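Halls, Clutter and the Front Door: Final Project Report
Interior Design Studies, submitted 10/6/18

Okay, so when I picked hallways as my topic, my housemates laughed at me. Everyone else in the class went for kitchens or tiny homes, and I was off to measure the bit of the house where you drop your bag. But I'd just moved into a share house in Veltport with an entry so narrow that two people couldn't pass without someone backing into the lounge, and I wanted to know why it drove me up the wall (sometimes literally, I have the bruised elbow).

My question was pretty simple. What do people do in the first few minutes after they get home, and does the furniture near the door help them or get in the way?

What I did

I put a short survey up on the Lulura community page and left paper copies at the library. I was hoping for 30 replies and got 61, which made my week! People were asked what they put down first, where it ended up, and what annoyed them most about their entry. Then I visited five homes with a tape measure and drew floor plans of each one. Two were old weatherboard places with a proper central hall, one was a flat above a shop, and the other two were newer builds where the front door opens straight into the living area.

What people told me

Keys came up again and again. So did shoes, but people got much more worked up about keys. Plenty of them said they had a bowl or a hook and still found their keys in the bathroom. The other big one was mail. It lands on the nearest flat thing and stays there until somebody gets cranky and bins the lot. One person wrote that they'd missed a rego renewal that way, and I felt that in my bones.

The surprise for me was how many people in the open-plan houses missed having a hall at all. They liked the light and the space, but they said visitors were standing in the middle of dinner before they'd got their coat off. I'd gone in thinking halls were wasted floor area, so I had to rewrite a fair chunk of my introduction after that.

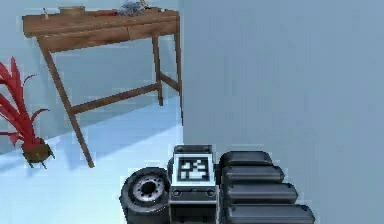

Depth turned out to matter a lot more than length. In the old weatherboard places you can have a piece of furniture as long as you like, but once it sticks out too far everybody starts turning side-on to get by. My own hall was the worst offender, thanks to a hand-me-down bookcase that I've since moved to my bedroom. I walked up and down with a laundry basket for the better part of an evening before I decided it had to go, and yes, the neighbours could see me through the glass.

I also looked at drawers versus open shelves. Drawers won for looks and lost for finding things. Pretty much everyone I visited had a drawer they called the junk drawer, and they all apologised before opening it. Open shelves got tidied more often, but they also collected hats.

My design

For the practical part I redesigned the entry of the flat above the shop. I had a pretend budget of $1,000 and tried to stick to it. I priced a slim bench from Drenik, a row of wall hooks from Zavala, and a tray for mail that gets emptied on bin night. The colour of the walls stayed as it was, as the tenant isn't allowed to paint. I came in a bit under and spent what was left on a better light, because the old one made the stairs feel like a cave.

What I'd change

My survey leaned heavily towards renters, and I didn't ask about prams or wheelchairs, which was a pretty big miss. Doorway widths should have gone in my plans too. If I did it again I'd visit in winter, when all the wet gear comes out, and I'd ask kids where they put their school bags. I have a feeling the answer is the floor.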